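Category: Kitchen & Storage > Cabinets, Shelving, Tableware

Nesting order for mixed plastic bowls and cups

tason_shelf
Shelf opening is 15 inches wide with 18 inches of clearance. Contents are plastic bowls and plastic cups, several colors, used daily. Bowls are shallow with a flared rim. Cups taper. Current method is one stack of bowls and one stack of cups. The bowl stack leans once it gets tall, and cups jam if pushed together while damp. Looking for a better arrangement that does not need a new organizer.

pondale44
Two bowl stacks of equal height. Lean comes from small rim errors adding up, so halving the stack more than halves the problem. For the cups, dry them fully and drop them in without pressing. If they jam, run warm water over the outside of the outer cup and twist.

kakakhel_k
Disagree on two stacks. At 15 inches the second stack uses up the space you need for cups. Put one cup upright in each bowl and set the next bowl on top. The hollow in the bowl is dead space otherwise.

pondale44
A cup in the bowl stops the next bowl from seating. It then rests on the cup rim, a much smaller circle than its own base. Any side load tips it. That is a worse stack than the one he has.

kakakhel_k
Depends on the cup. A short one inside a deep bowl is fine.

pondale44
He said the bowls are shallow.

Ghazala Mirani
I tested both on a table before loading the shelf. Dark green cloth underneath, so nothing slid. Bright blue bowls, one purple bowl, cups in red, light green and orange. Notes follow.

Cup inside bowl: red cup upright in a blue bowl, purple bowl over it. The purple bowl is wide, and with the cup under it the rim would not sit level for me. I would not put that on a shelf above head height.

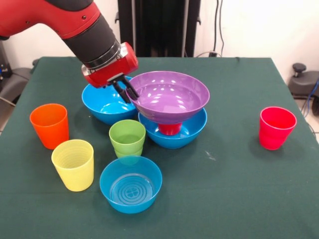
Cup in cup: the light green pair nested without trouble and the upper one lifted out with one hand. Matte plastic seems to release better than glossy, though I only have the one set to go by. Blue bowls directly inside each other were the most stable of anything I tried. I ended up with blue bowls in one stack, purple on top, cups nested beside them.

tason_shelf
Do the ridges on the cups matter for jamming?

Ghazala Mirani
Mine have faint horizontal ones. I have not compared against smooth cups.

kakakhel_k
One purple bowl on one cup is a small sample. I have kept mine that way since the Stokcombe move and have had no falls.

pondale44
How high is the shelf?

kakakhel_k
Below the counter.

pondale44
Then we are discussing different shelves.

tason_shelf
Going with bowls only in the main stack, largest at the bottom, cups nested separately. Will check the lean after 2 weeks.

Back to top | Contact the moderators | © March 2025 Pondale Household Boards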